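Freezer and fridge bits – Apr 15, 2009

Quick ones this time, been meaning to type these up since we moved to Idarside and got the smaller freezer.

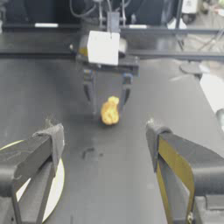

**Leftovers.** Flat, never in a lump. Spread them on a tray, freeze 2 hours, then bag. They come out one at a time and you can do a handful for tea. Squeeze the air out of the bag first.

**Labels.** Masking tape and a biro. Felt tip rubs off, tried it. Write what it is AND when. Mystery tubs get three months then they go.

**Bread.** Slice before freezing. Toast straight from frozen.

**Crumb coatings going soggy** – wire rack over the baking tray, hot oven, don't crowd them. Turn once. No foil underneath, it just steams teh bottoms.

**Ice build up.** Switch off, bowl of hot water on the bottom shelf, door shut. Change the water when it cools. Old towels on the floor. Do not go at it with a knife, I did that to the Statier and that was the end of the Statier.

**Door seal test.** Shut a bit of paper in the door and pull. Slides out easy, seal needs a wipe or replacing. Pramgate market has a stall that cuts them to lenght, bring the measurements.

**Smells.** Saucer of bicarb at the back. Swap it every 60 days or when you remember.

Stock cubes and gravy next – also the kettle descaling one again, lost my notes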